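Steinar Ravn and the rule about the nightstand

I got to Rastby a little before 9 in the morning, which Steinar Ravn thinks of as late. He had already been through the overnight runs, eaten a sandwich, and written a note to his team that began with the words "please stop averaging." I asked if we could start there.

"Sure, start there," he said. "It's the one I get the most angry mail over."

Ravn writes practice rules for home robots. He used to build the things, at a small outfit called Gostthorpe, and then one September he moved over to the people who decide what a home robot should be able to show before anyone lets it near a bedroom. The rulebook he works on is called Stusia (he didn't pick the name and won't explain it). It's 14 pages long. I had expected a doorstop, and I told him so.

"It was a doorstop," he said. "My first winter, I cut it. People weren't reading it! You'd ask a developer which clause they were testing against and they'd say, oh, the safety one."

Most of what Stusia asks for gets checked in simulation first, and that's what was up on his big monitor when I sat down: a two-armed robot in a made-up bedroom, working between a bed and a white cabinet with a few things lying on top of it. I've seen plenty of polished robot videos, and I liked how plain this was. Just furniture and arms.

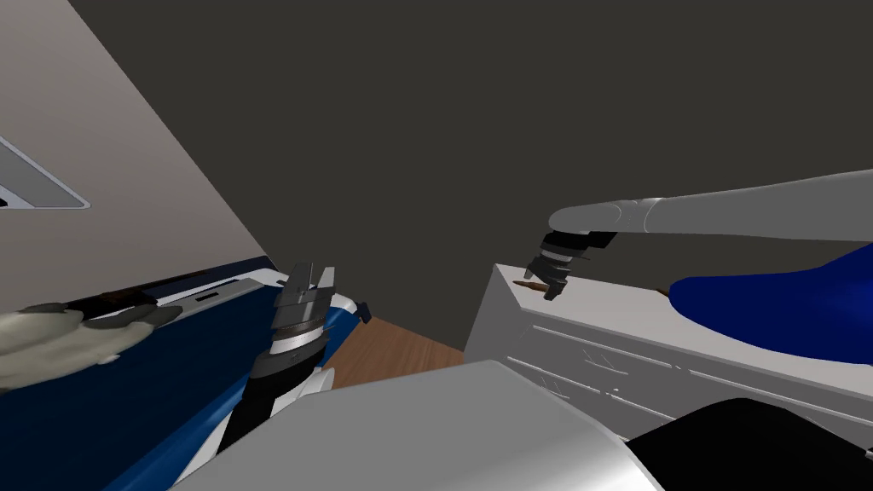

Why a bedroom?

"Because everyone tests in kitchens," Ravn said. "Kitchens are great, kitchens have hard counters and hard cups. Then you go to a bedroom and there's cloth all over, and small stuff near the cloth. A thin brown stick on a white top, okay, fine, you can see that. Now put the next one so it's partly tucked against something soft and dark. What's the gripper allowed to touch? What's it allowed to push?"

That last question takes up a good part of the rulebook. Under Stusia, a developer has to write down, before the run, which objects the robot may contact and which it may not. Anything left off the list counts as off limits. I said that sounded harsh, and he laughed and said it was the mildest version they had tried. An earlier draft asked for a force value for each object in the room, and the teams at Chantharasri (they run one of the test setups he leans on) sent it back with so many comments that he printed them out and pinned them up in the hallway.

"They were right," he said. "I still have the printout. It's good for me."

So, the averaging. The way he tells it, a team will run 3,000 simulated attempts at something simple, like picking a small object off a nightstand, and report one number. The number is usually lovely. What Stusia asks for is the result by starting layout, so that if the robot does badly every time the object is close to a cushion, you can find that out without having to call anyone.

"A person has one bedroom," Ravn said. "They have one nightstand, and their stuff is where it is. If your robot is bad at that layout, it's bad every day. What do I tell them, that it's excellent on average?"

I asked how many layouts is enough, and got a long answer with a lot of hand waving – he really does wave his hands, I moved my coffee. The short form is that Stusia asks for around 100 per task, and that the developer doesn't get to choose them. A second group draws them up and keeps them back until the software version is locked.

Then we got on to cameras, which I hadn't planned on, and it turned into my favorite part of the visit. The rules say that a log has to keep the close view at the gripper as well as the wider one, for the full run, with no trimming. He pulled one up for me: two fingers held open, nothing between them, a pale surface off to the right and dark everywhere else.
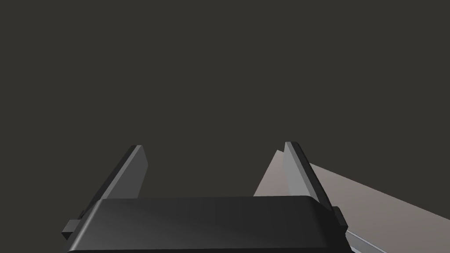 Simulation still courtesy of Steinar Ravn

"People want to throw these out," he said. "They say there's nothing in it. I say, well, that's information! The hand is open and there's nothing in it. If your log says at this moment that the robot is holding a pencil, we have something to talk about."

Does that happen?

"It happens enough that there's a clause."

The clause, for anyone who wants to go hunting, is number 4. It says that a claimed grasp has to be backed by something other than the robot's own report, and a view of the fingers is the cheapest thing that will do. He's fond of it. He told me that at Gostthorpe he once spent a whole spring improving a grasp detector that was mostly detecting whether the motor had stopped, and he'd have given a lot for someone to make him look at the pictures sooner.

I wanted to know what a simulated bedroom can't tell him, and here he slowed down a bit. Cloth, he said, to start with. Simulated cloth behaves well enough to plan around, and he doesn't trust it much further than that. Lighting is another one. His rules let a team use simulation to show that a robot fails, and to decide what to try next, but a pass in simulation only gets you permission to book time with real hardware.

"Some people hate that," he said. "They say, you accept my failures from the simulator but you don't accept my successes, that's unfair. And yes, it's a little unfair."

We talked for a while after that about who reads the finished reports. Purchasers do, he hopes, and he's been rewriting the summary page with them in mind, in everyday words, with the contact list right at the top. He showed me two versions and asked which I liked. I picked the one with the bigger type. He looked disappointed and said his whole team had picked that one too, and then his phone rang and he went off to argue with somebody about drawer handles.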